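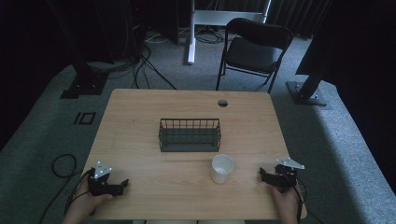
*A paper cup, a wire basket and a table for the morning.*

My boyfriend and I had our first real fight over a text that said "k." I'd written him three paragraphs about my awful day, with a joke at the end (a good one!), and I got one letter back. I stewed until dinner. He walked in humming, asked what smelled so good, and had no idea we were in a fight at all.

I've been thinking about that letter ever since I started asking people how they text the person they love. Seren Nicholas, who has been with her wife for 20 years, told me over coffee at Midoro that they barely text at all. "Milk. Keys. Running late. Love you," she said, scrolling back through a whole week for me. She thought it was the most romantic thread on her phone, and after reading it I kind of agreed.

I'm the other kind. I send voice notes from the parking lot. I send pictures of dogs. In January I counted the messages I'd sent him in one day and got to 95, and he'd answered with 5, two of which were thumbs. You can imagine how I took that. I read them out loud to my sister in different tones of voice, which I don't recommend.

So we had a talk, finally, on the couch, with the phones in the other room. He told me he saves my messages up and reads them on the train home, all in a row, like a chapter. He'd never thought to mention it. I told him that from my end it looked like shouting down a well. We both laughed, and then I cried a little, and then we ordered noodles.

What we do now is pretty simple. If something matters, I call. If I need an answer, I say so in the first line and leave the dogs for later. And he sends me one proper sentence at lunch, with a verb in it. Yesterday's was "Brannigan brought his ferret to the office and it is asleep in my hood."

I've read that one maybe a dozen times. He still writes "k" when I ask him to pick up bread, and I still flinch a bit, but he does come home with the bread.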